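# Table flowers at Dornstead

Dornstead has a long ground-floor room that gets let for lunches, small weddings and the odd evening talk. Noemi Monti looks after how the tables look, and since January she has been using artificial flowers for nearly all of it. Fresh ones were costing too much for events that often last two hours. The stems are kept in flat boxes under the window and go back in them by colour when the room is cleared.

This page is for people who have booked the room and want an idea of what can go on the tables. It will get longer as more arrangements are done. Captions are short, and the notes at the bottom cover the practical side.

## Blue, in clear glass

Blue is what most people ask for. The vase has a round body and a narrower neck, so the stems stay together at the bottom and spread out at the top. A little water in the base makes the glass look less bare, even though artificial stems don't need it. Blue shows up well on a dark grey tabletop, and we would leave the cloth off.

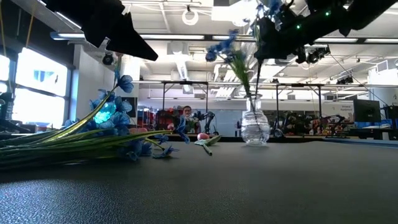

Colour is the easiest thing to change. Fuseini Sowah, who booked the room for his parents' anniversary lunch, wanted blue with a single pink stem on each table, and that has been copied by two other bookings. A pink or red head is best put in last and kept fairly low. If it goes in first it tends to get lost behind the blue.

Stems come out of the box flat and need opening by hand. Bend the wire a little at a time, starting near the bottom, and turn the vase as you go so that it looks right from every chair. The leaves can be pulled down or to one side if they hide the petals. Tall stems should lean outwards slightly, but keep them clear of the middle of the table if people will be talking across it.

## Notes for bookings

- We have 171 stems at present, mostly blue, with some pink and white.
- The usual number of vases is 11. There are 6 spare ones in the cupboard by the kitchen door, in a different shape.
- Tell us your colours by the Thursday before your event.
- You are welcome to do the tables yourselves. The room is open from 11 in the morning.
- Please don't cut the stems. If one is too long, fold the end up inside the vase.
- Dust comes off with a dry paintbrush. Washing makes the petals fray.

White and green arrangements will be added to this page next. Noemi is in the room most mornings if you would like to see the boxes before deciding.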